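Sonon planning stack, August progress report
For: Pandent program office
From: Preltgate software group

Short one this month, most of us are heads down on the planner merge. Full logs are in the usual folder.

Status in one line: perception on track, planner late, tooling ahead.

Planner

The new grasp planner is in and runs end to end in sim. It takes the segmented cloud, proposes grasps, throws out anything the arm can't reach, then hands the rest to the trajectory optimizer. Old planner is still there behind a flag. We'd like to delete it but the Bauerfeind test suite calls it directly, so not yet.

What slipped: collision checking on the approach. The checker was padding every object by the same margin, fine for boxes, bad for cutlery and anything else thin and flat. It would reject every grasp on a fork lying next to something bigger. Padding is now per object, read from the asset file. That change touched more code than we planned for and ate most of two weeks. Still open — the margin for the gripper fingers themselves is hard coded. Will move to config.

Also the optimizer sometimes returns a path that is legal but silly, elbow way up and over for a short move. Added a cost on joint travel. Better, not gone.

Perception

Segmentation holds up on mixed tables. Main trouble is same-color neighbors, brown things on brown wood esp. We retrained with more varied table textures and the boundary errors dropped, numbers are in the log folder and I'd rather you read them there than have me round them here.

Pose estimates for small objects still jitter between frames. We filter it now, costs a little lag. The contact stage doesn't care much about the lag so leaving it.

Tooling

Scene generator is done. It can fill a table with up to 400 object placements per batch and drops any layout where things intersect. Seeds are saved so a bad run can be replayed exaclty. This has already paid for itself, we used to lose a day chasing a failure that wouldnt come back.

Replay viewer: works, ugly. Scrub bar is slow on long runs. Low priority unless your team wants to use it directly, tell us.

Contact stage

The part you asked about at the last check-in. Approach and descend are separate states now, with their own speed limits. Descend ends on a force threshold, or on a timeout if the threshold never trips. Toys and kitchen items share one table in the clutter set, with the Franka model at the side, and that set is where we tune the threshold.
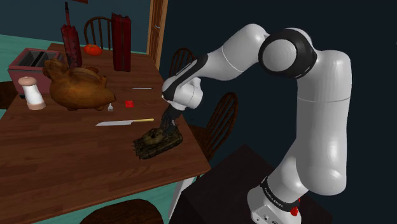

Threshold is one global value at the moment. Too low and the arm quits early on a light brush, too high and it leans on the object before the fingers close. Next step is to scale it by object height and stiffness, both already in the asset file. Should be a small change. Famous last words.

Next 4 weeks

Finger margin into config
Per-object force threshold
Port the Bauerfeind suite to the new planner, then drop the old one
Regression run on all 3 scene sets, overnight

Needs from you

A yes or no on the viewer. And the extra compute hours we requested in the spring — the overnight runs share a queue with training and they keep bumping each other. If the hours aren't coming we'll cut the regression set down, just need to know before the merge.

Spend is on plan, sheet attached seperately.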